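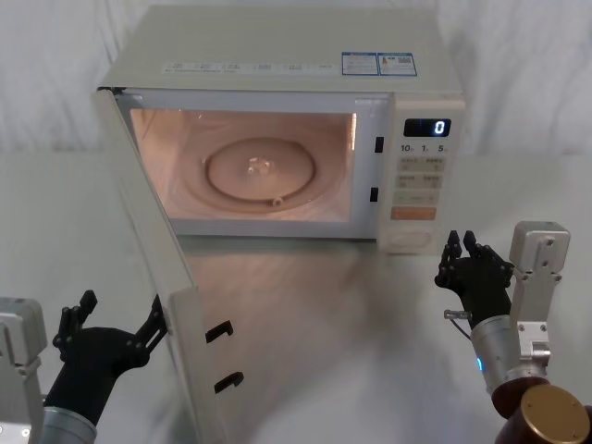
Unit 2: Reading a product claim

Altia says its tray meals keep "100% of the goodness." Goodness of what? The leaflet gives no nutrient, no test and no cooking time. Treat it as a slogan. 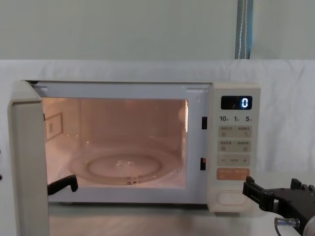 Brilbridge College, Department of Consumer Studies

Famstead does a bit better: 3966 shoppers asked. Asked what, though, and by whom? I couldn't find the questions.

For next class, bring one food label and 150 words on what it leaves out.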